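Inicio Instalación Puesta en marcha Captura de datos Mantenimiento Descargas

Sistema Otau de teleoperación bimanual
Manual de usuario. Sección 6: Registro de demostraciones

Compartido 16 veces | 0 comentarios

6.1 Objeto de la sección

La presente sección establece el procedimiento para registrar demostraciones de manipulación con el sistema Otau y transferirlas al repositorio Ulten, donde se preparan para el entrenamiento de políticas de control. Se aplica a tareas de mesa con ambos brazos. Las tareas con base móvil se tratan en la sección 8.

El personal operador deberá haber completado la calibración descrita en la sección 4 y disponer de una cuenta activa en Ulten.

6.2 Preparación del puesto

1. Cubra la mesa con una lámina o un paño de color uniforme. Para objetos blancos o claros se recomienda una cubierta oscura.

2. Compruebe que la cubierta no invade el recorrido de los antebrazos. Los pliegues son admisibles y no es necesario alisarlos entre episodios.

3. Coloque el objeto dentro del alcance común de ambos brazos y en la orientación inicial que indique la ficha de tarea.

4. Verifique en la consola Soneck que la vista de cabeza abarca el objeto y las dos pinzas en posición de trabajo.

Nota: no retire el mobiliario habitual de la sala. La variedad de fondos forma parte del conjunto de datos, y los episodios grabados en salas vacías se etiquetan por separado.

6.3 Tareas con mobiliario ligero

Las fichas del grupo «Mobiliario ligero» comprenden sillas plegables, taburetes y estantes pequeños. En el caso del taburete de plástico, la orientación inicial es invertida, con el asiento apoyado sobre la mesa y las cuatro patas hacia arriba. Los brazos se aproximan uno por cada lado, y el contacto se busca en las patas o en el borde del asiento, según la variante.
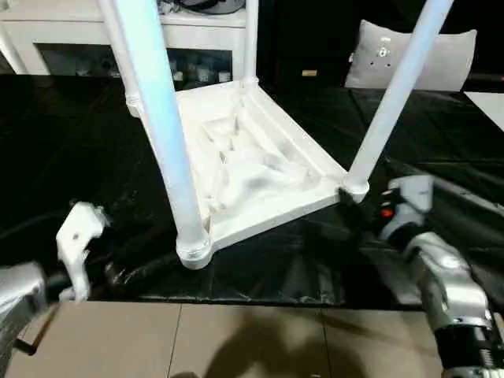 La orientación inicial debe variar ligeramente de un episodio a otro. Gire el objeto sobre la mesa o desplácelo unos centímetros antes de cada grabación; no utilice marcas fijas en la cubierta.

PRECAUCIÓN: las patas largas pueden alcanzar el cabezal del sistema durante un giro. Mantenga la velocidad en el nivel reducido hasta que el objeto repose de nuevo sobre la mesa.

6.4 Grabación de un episodio

1. Seleccione la ficha de tarea en Soneck y confirme el identificador del objeto.

2. Lleve ambos brazos a la posición de reposo.

3. Pulse «Iniciar» y espere la señal acústica antes de mover los mandos.

4. Ejecute la tarea a ritmo constante. Las correcciones durante el agarre son válidas y deben conservarse.

5. Al terminar, devuelva los brazos a reposo y pulse «Finalizar».

6. Asigne una valoración: completa, parcial o fallida. No elimine los episodios fallidos; Ulten los archiva en una partición propia.

Cada episodio admite un máximo de 3.000 fotogramas por cámara. Superado ese límite, la grabación se detiene y el episodio queda marcado como parcial.

ADVERTENCIA: ninguna persona deberá introducir las manos en el área de trabajo mientras los brazos estén habilitados. Para recolocar el objeto, pulse antes el paro de los mandos.

6.5 Volumen mínimo y transferencia

Una ficha se considera cubierta con 100 episodios completos, distribuidos entre al menos dos operadores. Los lotes se transfieren en grupos de 16 episodios mediante la opción «Enviar a Ulten». Si la suma de verificación no coincide, Soneck muestra el código 3431 y conserva la copia local; repita el envío sin reiniciar la consola.

Las incidencias de transferencia que persistan tras el segundo intento se comunicarán al servicio técnico de Thaler, adjuntando el registro de la sesión.

Contenidos relacionados
Sección 4: Calibración de brazos y cámaras
Sección 7: Revisión y etiquetado en Ulten
Sección 8: Tareas con base móvil
Soneck: notas de la versión de agosto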